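The tide gauge at Cloltberg read 468 at noon and 468 at one. Stavros Andreadis tapped the glass, entered both figures and initialed them.

"It should be 500 by now," said Edgars Strazds.

"It should."

They checked the float, the chain and the counterweight. All moved freely. Outside, the water stood level with the fourth step of the quay — the same step as at breakfast.

Strazds telephoned Tiltosgate. Their gauge had stopped too, at 530. 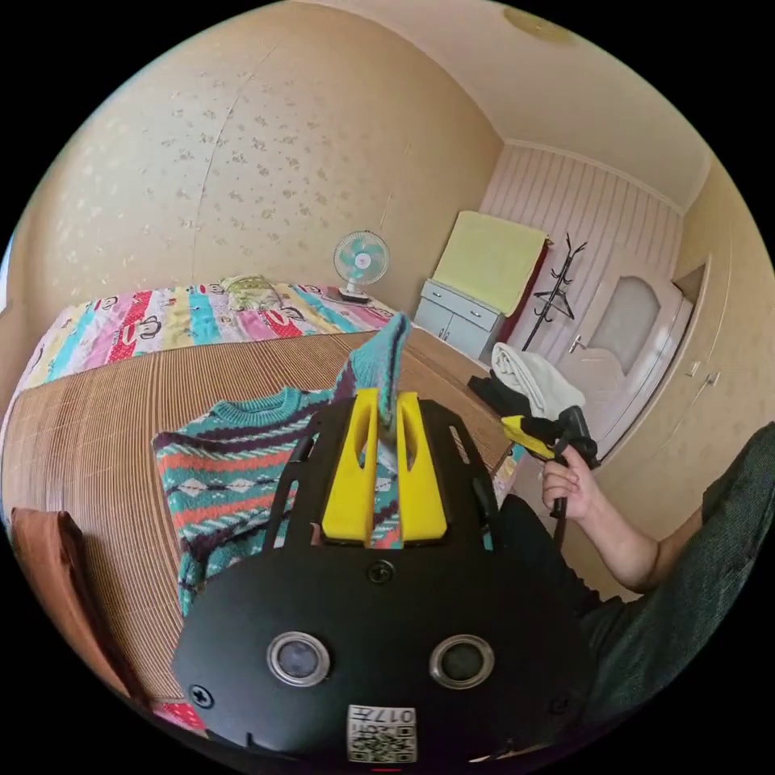
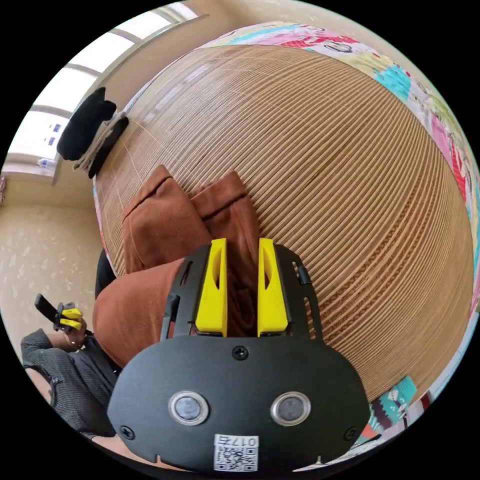 Andreadis ruled a line under the entry and wrote the time of the next reading. At two o'clock he went down to look at the step.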